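Home | Papers | Datasets | About
September 5, 2022, by the Rindside group
2 min read

4.2 Comparison of the two grippers on deformable bottles

We compared the Brumex parallel gripper with the Pitkänen gripper on the same arm and with the same controller settings. In total 602 grasps were tried on plastic bottles, and 524 of them held until the bottle was released over the bin. The closing force was not changed between the bottles. This is a limitation, and it was already noted in our February trials.

Most of the remaining grasps were lost during lifting. With thin bottles the wall folds under the fingers, so the measured opening becomes smaller than the bottle width given by the vision module. The controller then reports an empty gripper, although the bottle is still held. We counted 84 reports of this kind, almost all with the Brumex fingers. Clear bottles are also difficult for the wrist camera, as reflections and objects behind them change their colour (Fig. 2).

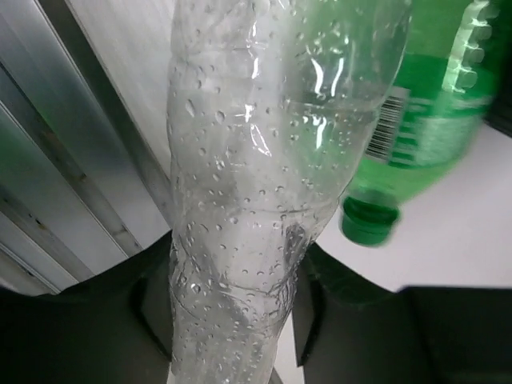 Figure 2. Wrist camera view of a crumpled clear bottle between the gripper fingers, with a green bottle behind it.

For this reason we do not use colour to confirm a grasp. The finger position is read again after the lift, and both values are stored.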